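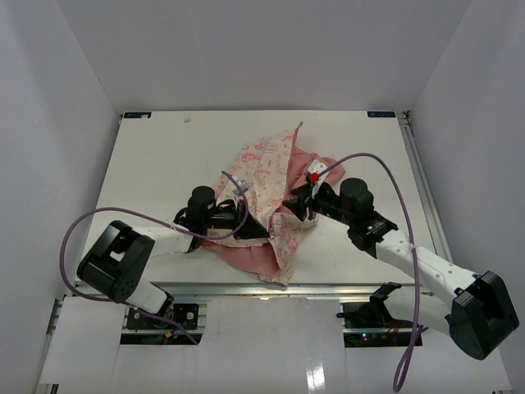
Ullora Makers - Robotics Corner

I promised to write again when both arms would be standing on the same table, and since June they are. So this is an update on the cloth project, mostly about cables, because cables took most of my evenings.

For those who did not read the earlier posts: I am building a two-arm table in our shared workshop in Ilside. The goal is modest. I want the arms to take a crumpled piece of fabric and make it flat, and later perhaps to fold it once. I work in the workshop after 7 in the evening, when the sewing people have gone home and the big bench saw is quiet.

The walls were the first thing I finished. They are gray on the left, on the right and in the back, and I am very glad that I did them before anything else. In my old setup at home, the camera could see the bookshelf behind the table, and each time I moved a book my results changed a little. It took me an embarrassing number of weeks to understand this.

Then the cables. Each arm has a purple cable that goes to the gripper end. My first idea was to make them as short as possible, so that it looks tidy. This was a mistake. When the elbow bends fully, a short cable pulls on the connector, and I lost the picture from the wrist camera in the middle of a run. It happened on the left arm first and on the right arm the next evening. Eetu Hirvonen, who has repaired industrial machines for 21 years, looked at it for maybe one minute and told me to give the cable a big loop at the elbow and to tie it only on the forearm. Now the left cable makes a wide loop outside the elbow, and the right one hangs down in front of the table edge before it turns back up. It is not beautiful. I moved both arms through all positions I could think of and the connectors stayed in their places.

I use thin ties on the forearm links and I do not pull them tight. If you pull them tight, the cable cannot slide, and then you have the same problem as before but in a new place.

The electronics are under the table top, behind a glossy panel with two openings. I cut the openings so I can look at the indicator lights on the board without taking anything apart. Ngozi Akinola says the panel is too shiny and she is right, the ceiling lamp makes a white spot in it. For the cameras on the wrists it makes no difference that I have noticed, so for now it stays. I have a sheet of matte film from Pruitt in the drawer and maybe I will use it one day.

Now the cloth. I began with a plain dish towel and it was too easy, or better to say, it was easy in the wrong way. It was thick and it kept its shape, so the grippers always found a nice edge. The pink one, with the doodles and the small lettering printed on it, is much harder. It is salmon pink where there is no print, and when it is crumpled, you get folds where print and plain color lie next to each other. My program liked to think that the border between the two colors was an edge of the cloth. It went there with great confidence and closed the fingers on the middle of the fabric.

I recorded 1052 attempts before I changed anything, which was too many. I should have stopped after 15, when it was already clear that the same error came back again and again. But I had the feeling that more recordings must be useful for something, and it is also pleasant to sit there with tea and watch the arms work.

What helped was to slow down the left arm. It now comes low to the cloth and waits beside a fold while the right arm takes hold of the fabric on the other side. Before, they both moved in at the same time, and the one that touched first pushed the cloth away from the other. I wrote the waiting rule in 2 lines of code, after planning a much bigger solution in my notebook for a whole weekend.

Things still on my list: a softer surface for the finger tips, a better labeling of the connectors, and the rail on the right side, where one bolt needs a washer that I ordered from Berier and that has not come yet. If somebody in the workshop has a spare M5 washer, thin type, please leave it in the tray with my name.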